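4.2 Cups, pads and the claim of a "home" for every object

Most household advice on small objects rests on one idea: a thing that has a fixed place will be put back there. The Woltamance guide states it as settled fact, and the Ciliton survey took it over without testing it. We think the evidence is thinner than either source allows. The survey covered 40 households and logged 1,025 loose objects on tables and worktops, but it recorded where each object was found and left out where its owner thought it belonged. A marker standing in a cup was scored as "homed". So was a marker that had been dropped into the nearest cup because someone wanted the space to eat.

Cups are a good place to begin, as they give the scoring rules the most trouble. A cup may be a drinking vessel, a pen holder, a place for odd screws, or simply a cup that has been left out. Under the Ciliton rules an empty cup on a table is clutter, while the same cup with a pen in it is storage. Adding one more object to the table therefore improves the score. 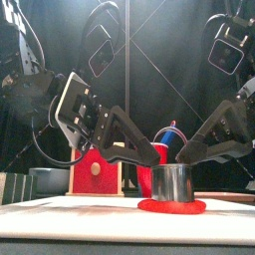
Figure 3. A silver metal cup in the middle of the table.

It could be argued that this matters little if such cases are rare. They are not rare. When we went back through the survey's own notes, 312 of the logged objects were either cups or things found inside cups. Any rule that handles cups badly will handle close to a third of the data badly, and the headline finding (that homed objects are put back more often) leans heavily on that third. We could not reproduce it once cups were set aside. We do not claim that the effect is absent, only that we can't find it in the part of the data where the scoring makes sense.

The second problem is the pad. Pritchard treats a coaster or small cushion under a cup as a "place marker" and gives it extra weight, the reasoning being that a patch of colour on a pale surface tells the user where the cup should go. This is an appealing thought and may even be right. But a pad under a cup also protects the table, stops the cup from sliding and muffles the noise when it is set down, and people buy pads for all these reasons without a thought for tidying. To read intent into the pad, we would need to know that the cup goes back to it when the pad has been moved. No such trial is reported. What is reported is that cups were often found on pads, and that is where one would expect to find them.

Things get worse when several containers stand close together. A metal cup on a red pad, a red plastic cup holding a marker, and a small red box with a round wooden knob would get three different scores under Pritchard, although anyone clearing the table would probably deal with them as one group.
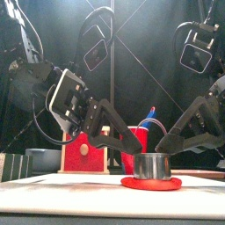 The group is missing from all the schemes we reviewed. Tevico comes nearest, with a rule that containers within a hand's width of each other share a score, but the width is never given and the rule was dropped in the second round of coding. The 2 coders apparently disagreed too often to keep it. We would have liked to see those disagreements printed. They would tell us more about how people see a crowded table than the agreed scores do, and throwing them out made the method look firmer than it was.

There is also the matter of objects that no container would suit. Bottles stand up by themselves. Flat boards and pads lie where they are put and soon become surfaces for other things, so that a board may be at once an object to be tidied and the place where three more have come to rest. Round things roll. The Woltamance guide's answer is a tray, offered for every one of these cases, and the survey accordingly scores a board with items on it as a tray in use. We see no ground for this. A tray is meant to be lifted with its load, and a board often is not.

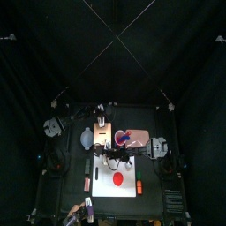 Ifor Lougher, commenting on an early draft of this section, objected that we ask too much of a household survey: people do treat boards as trays, he wrote, and a rule that is wrong for some tables may still be good enough for most. He also felt that the pad deserved a kinder hearing, as his own cup always goes back to its pad, even after the pad has been shifted to the other end of the desk. We accept the first point in part. "Good enough for most" is something that can be checked, and it has not been. On the second, one desk is one desk, though his is at least the right kind of test.

For the rest of this paper we score cups separately, give pads no weight, and mark boards as unclear wherever anything is resting on them. This leaves us with fewer usable cases and a duller set of results, which are given in Section 5.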